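Portes ouvertes chez Larard : « le linge, c'est ce qu'il y a de plus pénible »
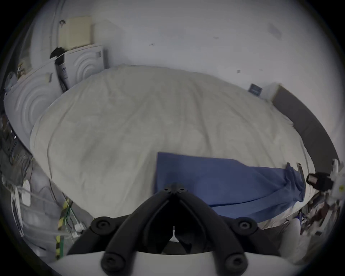 Assunta Ferri dirige depuis quatre ans les démonstrations de Larard, et elle a choisi cette fois de montrer le travail de collecte avant les robots. Les visiteurs passent d'abord par la chambre, où l'on enregistre les gestes à la pince tenue en main. Un tissu bleu plié posé sur une couette blanc cassé toute froissée, deux doigts noirs qui se rejoignent en V : l'exercice du matin tient à peu de chose. « Les gens s'attendent à un bras qui plie des chemises, dit-elle. On leur met l'outil dans la main et ils comprennent vite. »

L'équipe vise 200 prises par tâche. Kęstutis Vasiliauskas, qui relit les enregistrements, en écarte beaucoup. « Un coin mal saisi, je le garde. Une hésitation de dix secondes — non. »

Et le désordre de la pièce ? « On ne range pas avant d'enregistrer », répond Assunta Ferri. Deux visiteurs lui ont demandé quand la machine ferait le lit toute seule. Elle n'a pas donné de date. La prochaine visite est prévue en décembre, sur inscription.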